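Judora Community Forum
Board: Events and visits
Topic: Open day at Zulivico, Inskip site - my report and some questions

tarnfield_ola wrote:
March 16, 2021

Hello all. I promised in the other topic that I would write up my visit to the Zulivico open day, so I am doing it now while I still remember the details. Please excuse my English, it is my third language and I write slowly.
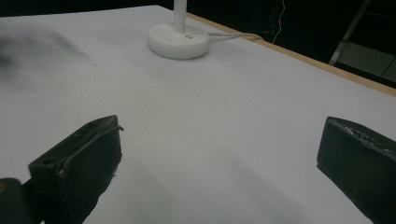 The programme had two parts. First a talk in the canteen, where an engineer explained what the firm is doing in Inskip, and then the demonstrations in the hall. We were 70 visitors, divided into groups, and I was in the last group, so I had to wait rather long. There was tea but the biscuits were finished.

What they showed us in the hall was mostly the collecting of examples. A person takes the gripper in the hand, by its handle, and does an ordinary job at a table with it: picks up a thing, puts it in another place, moves it a little to the side. The camera sits on the gripper and records. Later the recordings are used to teach the arm. I had read about this method before, but I had imagined it much more complicated. The operator works with the same two fingers as the arm will have, and so she must learn to be a bit clumsy, in her own words.

They want 1,000 recordings for each task before they start the training. I asked if this number comes from a calculation or from experience, and the answer was "experience, and also the budget".

After this we could try for ourselves. I tried to turn a small cup the right way up and I needed six attempts. The fingers do not feel anything, of course, and you notice very quickly how much you normally rely on your skin. My shoulder was tired afterwards.

Then came the arm itself, a Dornik, behind a low fence. It did the same cup task. It was slower than I expected but it did not drop anything while my group was there.

My questions for the people who know more than me:

Is it normal that they change the lighting in the room between recordings? The operator said they do it on purpose, but we had to move on before I could ask more.

And is it possible to buy such a hand gripper, or does one have to build it?

hexnut wrote:

Good report, thanks. I was going to come but the train connection to Inskip is terrible.

On the lighting: yes, quite normal. If every recording is made under the same ceiling light, the arm learns that ceiling light as well as the cup. Then you open a blind and it has no idea where the cup is. So you record bright, dim, with one lamp, with two lamps, and so on. Same with table covers.

On the gripper: most people print the parts and buy the camera. It is a weekend of work if your printer behaves.

quillback wrote:

I was there too, in the first group, and I must say I came home less impressed than tarnfield_ola.

The arm did the cup task, fine. But the cup was put in nearly the same place each time. I asked if I could put it down myself, somewhere else on the table, and I was told there was no time. For me that is the whole question. A machine on a production line could put down a cup thirty years ago.

Also the talk was too long. I did not travel there to hear about the history of the building.

tarnfield_ola wrote:

quillback, this is interesting, because in my group a boy was allowed to place the cup. He put it almost at the edge and the arm did find it. It needed a second try to close the fingers properly, but it found it. Maybe they became more relaxed during the day, or they had complaints from the first group!

About the talk I agree with you a little. The part about the roof could be shorter.

quillback wrote:

Then I am glad for the boy. I still think one successful pick is not evidence. I would like to see a failure rate, on paper, and there was nothing about that on the posters. I looked.

marrowbone_2 wrote:

To be fair it was an open day, with families. At a bakery open day they do not hang up the number of burnt loaves.

I used to work with taught arms, the old sort, where you move it point by point with a pendant. What quillback says about thirty years ago is true, but that cup had to be in a fixture. If it was two centimetres to the left, you closed the gripper on air, and somebody had to walk over and press reset. I pressed reset a great deal. So an arm which looks for the cup and tries a second time is a real difference to me, even if it is slow.

quillback wrote:

I accept the point about the fixture. I do not accept the bakery. A bakery does not ask the council for a grant.

hexnut wrote:

Can we keep the grant in the other topic please, it was long enough there.

tarnfield_ola, did they say anything about how they clean up the recordings? This is where I always lose time. Somebody starts too early, or stops in the middle to scratch the nose, and then you have to find it and cut it out.

tarnfield_ola wrote:

Yes, they spoke about it shortly. Every recording is watched by one more person, at double speed, and this person can reject it. The operator does not check her own work. They had a screen where this was shown, but many people stood in front of it and I am not tall.

I remember also that bad attempts are not always thrown away. If the operator misses the object and then corrects herself, they keep it, so that the arm can learn the correcting too. I found this the nicest detail of the whole visit. It could explain the second try with the boy's cup, but this is only my guess.

wickerlamp wrote:

Hello, new here. I am considering to apply at Zulivico as an operator for the recordings, they had a paper about it at the entrance. Is it boring work? I have asked the lady at the desk but she was from the office and did not do it herself.

marrowbone_2 wrote:

Welcome! I can't speak for that firm, but repeated table work is repeated table work. Ask how long the sessions are and whether you can change hands. A gripper with a camera on it doesn't weigh much in the first minutes and weighs plenty after lunch.

tarnfield_ola wrote:

Welcome wickerlamp. The operator in our hall told us that they record in blocks and then have a pause, and that the task changes after the pause. She did not seem bored, but she had visitors that day, so it was perhaps not a usual day for her. She said the hardest thing in the beginning was to move slowly enough. I would ask for a trial morning, if they offer such a thing.

wickerlamp wrote:

Thank you both. I am left-handed, does this make a problem?

hexnut wrote:

Shouldn't do. Both fingers are the same, you only hold it from the other side. If anything they may be happy about it, because the approach comes from a different angle and that gives variety.

Mine is printed and the edges of the fingers wear out faster than you would think, by the way. I have changed them twice. If anybody builds one, print a spare pair straight away, while the printer is set up.

quillback wrote:

What material do you use for the fingers? I have a printer standing idle and, in spite of what I wrote here, I am curious.

hexnut wrote:

Soft filament for the pads, something harder for the mount. Go slowly with the soft one or it jams. I will put my settings in the Workshop board this evening, it doesn't belong here.

tarnfield_ola wrote:

Please do, I would also like to try. One correction to my first message: I wrote that the fence around the arm was low. My neighbour was in the same group and says it came up to her chest. For me it seemed low because we could look over it, so please take it as chest height.

The next open day should be in October, according to the leaflet. If some of us want to go together, we could share a car from the Judora car park and forget about the train. I have place for three more persons.

quillback wrote:

I will come, if I can put the cup where I want.

marrowbone_2 wrote:

Put me down for one seat. I can pay towards the petrol.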